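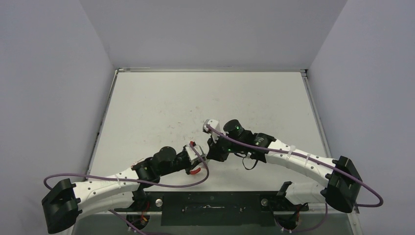
Home pose drift, and what it did to a month of demonstrations

I spent most of August recording demonstrations on the bimanual cell and about a third of that time finding out why some of them were no good. I wrote most of what follows as notes to myself. Rajeshwari Kotian asked for a version she could send to people setting up their own pair of arms, so I have put it in order and removed the swearing.

The setup is ordinary. Two follower arms are mounted on a common plate, and two leader arms of the same geometry sit on a desk outside the enclosure. The operator holds the leaders, the followers copy the joint angles, and the logger writes both sets of angles along with the camera streams. The task was a handover: left arm picks up a part, passes it to the right arm, right arm puts it in a tray. The parts were small molded caps from Plasura, a box of 200, chosen mostly for being light and hard to damage.

A handover is a good task for exposing calibration trouble. With one arm, the operator closes the loop by eye and never notices a constant offset at the elbow. You reach, you see that you are short, you push a little further. With two arms you are still doing that, but on both sides at once, and the corrections have to agree at one point in space. If each arm is off by a couple of millimeters the operator will absorb it. The recorded data absorbs it too, and then the policy learns a handover which is only right for the offset on the day it was recorded.

How I noticed

I trained a first policy on 290 episodes. Replaying recorded trajectories open loop gave me good results on the recent ones and near misses on the older ones. The older ones closed the right gripper slightly beside the part. The policy, trained on everything, did something in between and hesitated before the grasp. Usha Thampi watched it twice and said the arms looked like two people trying to get through a door. I had been reading the hesitation as a lack of data, and had already planned another week of recording to fix it. I am glad I did the replay first.

To check, I wrote a meeting pose. Both arms drive from home to a fixed set of joint angles with the gripper tips close together over the table, right arm a little higher, and stop. There is no part in the grippers. You look at the gap. If the gap has changed since last time, something has moved. It takes under a minute and needs nothing more than a feeler gauge, and for a coarse check you can leave the gauge in the drawer.

I ran the meeting pose in the morning and again after a long session, for a week. The gap wandered, and almost all of the wander was in the right arm.

Where it came from

I found two sources, plus one thing I suspected that was innocent.

The first was homing. Our joints are zeroed by the operator placing the arm in a known posture and pressing a key. The known posture is defined by a photo and a sentence in the setup document. The sentence says "forearm parallel to table". Padmavathi Murthy and I each zeroed the same arm five times, without looking at each other's numbers. My spread was fine. Hers was tighter than mine. The means were apart by a bit more than a degree at the elbow, which at full reach is plenty. We each had a consistent and different opinion of what parallel means, and the older episodes were recorded after her zeroing and the newer ones after mine.

The second was the cable. The gripper cable runs back along the link to the base with enough slack for the wrist to rotate. If there is too little slack it loads the wrist at one end of the range, and the servo sits a fraction off target holding against it. If there is too much, it swings into the camera view or finds something to catch on. On the right arm one of the ties had been pulled tight in a position that took up the slack. I cut it and tied it again with the wrist at the far end of its travel. The steady state error at that end went down to where the left arm was.

The innocent party was the mounting plate. I was convinced for two days that a base had shifted. I scribed a line, ran a full session and looked again, and the line had not moved. I mention it in case you are also about to take everything apart. Scribe the line first.

What I changed

Zeroing is now done against a printed jig for each arm. The jig seats against the base and the long link rests in it. There is no judgment involved. Thongchai Boonyarit designed it in an afternoon, and the second version was the good one, the first having fouled a screw head.

The meeting pose runs at the start of every session and the logger will not open a session without a result. The operator types in the gap. I considered automating this from the cameras and decided against it. Typing a number makes a person look.

Every episode now carries the calibration ID in its header. This should have been there from the beginning. I had timestamps, and a notebook recording when we had zeroed, and reconstructing one from the other cost me an evening.

What I did with the old data

There were 2,561 episodes on disk, counting every task and every aborted take. Throwing out everything before the jig was the clean option and I did not want to take it.

For the handover episodes I knew the offset per calibration, more or less, from the replay results. I put both zero positions on the jig, measured the difference, and applied it to the recorded joint angles of the older group. Leader and follower both need the correction if they were zeroed in the same sitting by the same person. In our case they had been. Then I replayed a sample on the real arms. Most closed on the part. The ones that did not were concentrated in a stretch when the right wrist was near the end of its range, which is the cable again, and that error depends on pose and cannot be subtracted as a constant. I dropped those.

The images are not corrected by any of this, and do not need to be. The camera saw where the arm was. Only the numbers were wrong about it. After correction the two agree, and if they had not been made to agree I suspect the policy would have kept its hesitation however many episodes I fed it.

Retrained on the corrected set, the policy commits to the grasp. It still fumbles when the cap arrives tilted in the left gripper. That is a fair complaint about my demonstrations, as I almost never recorded a tilted cap and recovered from it. I stopped the take and started again, every time, out of tidiness.

Notes on operating

A few items that do not belong under calibration but came out of the same month.

Start each episode from a different pose within a small region around home. We were starting from exactly home, and the policy became fussy about it.

Do the approach slowly and the transfer at normal speed. My instinct was the reverse. Slowing down at the transfer produces a long stretch of frames in which nothing changes and the correct action is to stay still, and the model learns to stay still very well.

Release left only after right has fully closed, and leave the same short pause each time. Emilian Costache releases early and catches the part, which works and looks elegant. It also puts two different strategies in the data with no way for the model to tell which one it is in. He has agreed to be boring during recording hours.

Wipe the tabletop, or don't, but be consistent. Ours collects smudges in the middle where the parts land. I compared runs before and after cleaning and saw no difference I could defend. I have stopped cleaning it between sessions.

Change operators at a fixed interval. After forty minutes my left hand gets lazy and lets the right arm do all the travel. You can see it in the joint plots: the meeting point creeps left through the session and jumps back after lunch.

Check both grippers for play with the power off before you start. Ours are a printed finger on a servo horn and the horn screw works loose. A loose finger produces symptoms very similar to a bad zero and is fixed with a screwdriver.

Still open

The leader arms have no jig yet, and at present they are zeroed by matching them to the followers by eye, which is the same mistake one level up. Thongchai has the drawing. The leaders are slightly lighter and have a handle where the gripper would be, so the existing part does not fit.

I would also like the wrist error as a function of angle, with the cable in its present routing, for both arms. That means stepping the joint through its range in both directions and logging commanded against measured. The script exists and has been run on the left arm only. When I have the right arm's curve I will post both, along with the jig files if Rajeshwari does not get to it first.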